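Home | Course outline | Week 5 | Week 6 | Readings | Contact

Week 6: Fluoride, enamel and why we keep going on about saliva

Notes for the Tuesday group. I talk fast in the evening session (sorry, I know!) so I've written up most of what I said, plus a couple of bits I skipped when the clock got away from me.

Start with enamel. It's the hardest stuff in the body and it has no living cells in it once the tooth is through, so it can't grow back the way skin or bone does. What it can do is swap minerals with whatever it's sitting in, and what it's sitting in most of the time is saliva. Calcium and phosphate go out, calcium and phosphate come back in, all day long. When the mouth turns acidic the traffic runs mostly outward and we call that demineralization. When the acid clears, it runs back the other way.

The number I want you to remember is 5.5, the pH where enamel starts losing more than it gets. Root surfaces give up earlier than that, at a higher pH, and this matters a lot for older patients with receding gums. Dorottya Fülöp asked whether it's the same for everyone. No, it shifts with how much calcium and phosphate is in a person's saliva, so treat it as a rule of thumb.
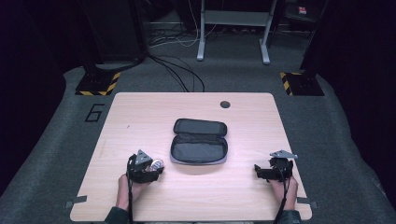 Reading time: 2 min

Now the sugar question. Bacteria in plaque turn sugar into acid within minutes, and then saliva needs a good while to bring things back. So one soda drunk with lunch is a single dip. The same soda sipped all afternoon is dip after dip after dip, and the enamel hardly gets a break. When you take a diet history, ask how often before you ask how much.

Fluoride helps the minerals settle back in, and the repaired surface stands up to acid a bit better than the original did. Most of that work happens right on the tooth, from toothpaste and varnish, so spit but don't rinse! I still meet patients who've rinsed carefully for forty years and are quite offended when I tell them.

Dry mouth: go back over the medication list from week 5. Antihistamines and many antidepressants are on it.

For next time, read chapter 13 and write 2 short patient explanations of a white spot lesion, one for a parent and one for a teenager.

Comments

Yulan Duan: Does sugar-free gum count as helping, or is it just the chewing?

Donal Hegarty: Mostly the chewing, I think, it gets the saliva going. The root surface part finally made sense to me, thanks!

Ilona Szénási: Is chapter 13 the same in the older edition?

Related notes

Week 4: Plaque and who lives in it
Week 5: Medications and the mouth
Week 7: White spots, early cavities and when to wait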